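Lost and found sale in Tikemmont starts with a bolt, ends with a bolt

Print this story | E-mail this story 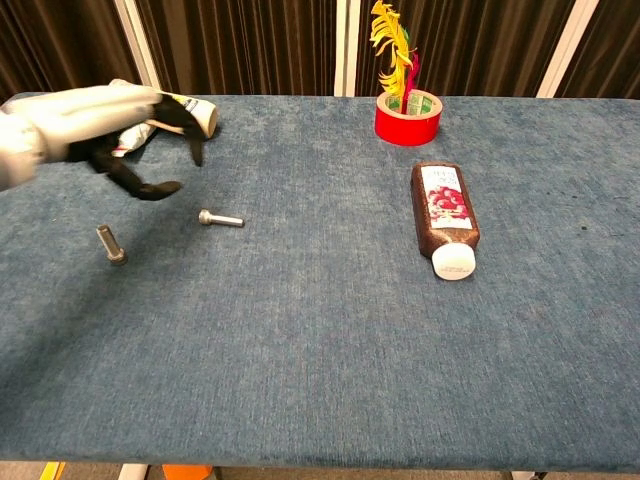

August 26, 2018

TIKEMMONT — Anyone who has ever taken apart a bed frame and put it back together with one bolt to spare had a chance to make peace with the past this weekend, when the town's hardware swap returned to the Kwofie Street hall.

The rules are simple. Bring the coffee can, the cookie tin or the drawer itself, pour it out on a carpeted table, and let strangers pick through it. A bolt may be traded for a bolt. A tube of glue, caulk or grease may be traded for two bolts, provided the cap still comes off, a condition that disqualified much of the morning's stock.

"People are very attached to tubes," said organizer Mirela Rangel, who had a pair of pliers in her apron for settling disputes. "They'll tell you there's one good squeeze left. There was one good squeeze left in 2009."

The swap drew 55 households, up from 20 last year, when it shared the date with the Cletora pie supper and lost badly. Rangel's sign-in sheet has a column for "looking for," and the answers ran from the specific (a left-hand thread for a table saw) to the philosophical ("whatever holds up a porch").

Trading was brisk in hex heads and slow in everything metric. One man left with the carriage bolt he had donated in error an hour before, having traded a perfectly good hinge to get it back.

The carpet on the tables was a change from last year — bare wood let the round-headed pieces roll, and several were recovered from the heating vents in the spring. Admission was free. Donations toward new curtain hooks came to $400, along with a large number of curtain hooks.

Leftovers will be sorted by size and offered again in October. Sorting has not begun.

Comments (20) | Shares (55) | E-mail this story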